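How to Remove Tea and Coffee Rings from a White Table

A white table looks very nice on the first day. Then come the rings. I drink six cups of tea on a working day, so I have a lot of practice with this problem, and I want to share the method which works for me at home.

You need:
Baking soda
Warm water
2 soft cloths
A little dish soap

Step 1. Wipe the table with warm water and dish soap, then dry it. Many fresh rings go away already at this step.

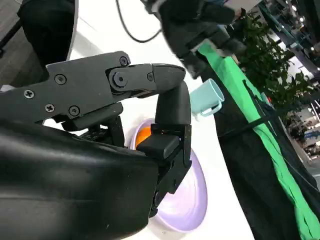

Step 2. Mix two spoons of baking soda with one spoon of water. The paste must be thick and must not run. Before you put it on the stain, try it in a corner where it will not be noticed. On a white tabletop like this one, a small dull spot is hard to see from the front but easy to see from the side, so bend down and look along the surface. If the corner looks good, you can continue.

Step 3. Put the paste on the ring and wait 13 minutes. My neighbor Amparo Calvo leaves it for longer, but her table is older and the stains are deeper.

Step 4. Rub softly in small circles with a damp cloth. Do not use the green side of a kitchen sponge – it makes scratches, and the next tea goes into them. 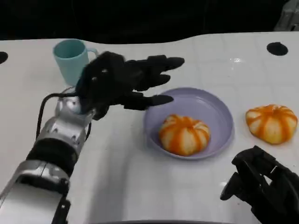
Light blue mug on the white table.

Step 5. Wash the paste away with clean water and dry with the second cloth. White powder can stay along the edges, so wipe these twice.

If the ring is still there, repeat the steps the next day. For oiled wood please do not use this method, it can leave a pale mark. I made this mistake in February with a small shelf and had to oil it again.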